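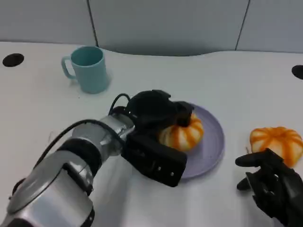

*Nimri Okoro-free text edition, maintained by the Dunus documentation editor*

# Dunus tabletop cell

The **Dunus tabletop cell** is a two-handed robot workstation used at Pesonow for handling trials with household objects. It consists of a white table, a pair of arms with black fingered hands, and a control cabinet made by Fusico. Objects in use include a teal mug, a lavender plate and small striped pumpkins in orange and cream.

## Setup

The arms are powered on with the table clear and moved to their home pose. Each hand is then opened and closed 15 times at low speed. The operator watches for fingers that lag or stop short. Objects are set out only after both hands pass.

The plate is placed within reach of both hands. A pumpkin on the plate is taken from above, with the fingers curled over its top.

## Maintenance

The cable along the outside of the arm needs enough slack to let the wrist turn fully. Too much slack lets the loop catch on the hand. It is checked at the start of each shift and again after any change of tool.

Screws on the palm are tightened every two weeks. Fingertips are wiped with a damp cloth, and the tabletop is cleaned with the arms parked.

## Repair

A hand that fails the opening test is removed at the wrist and replaced as a unit. The cell must be shut down at the cabinet first. After refitting, the hand is recalibrated with the Nimri software, which reports error 535 if a finger joint does not reach its end stop.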